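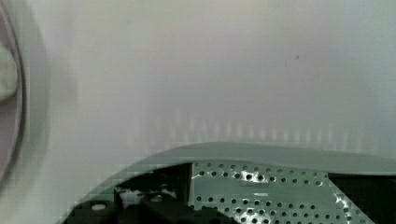

Protokoll der Sitzung des Arbeitskreises Teichpflege Prorkuvville, September

TOP 1 Algenmittel
Der Arbeitskreis beschließt, für den Schauteich 2 Gebinde Okside zu beschaffen. Der Kostenrahmen beträgt 624 Euro.

TOP 2 Filteranlage
Das Angebot der Firma El Fassi über 794 Euro wird zur Kenntnis genommen. Die Entscheidung wird vertagt.

TOP 3 Verschiedenes
Die Pumpe Pluvow bleibt bis zum Laubfall in Betrieb.

Drucken | Per E-Mail senden

Weitere Protokolle
Winterruhe der Springbrunnen
Uferbepflanzung

Kontakt | © Arbeitskreis Teichpflege | Nach oben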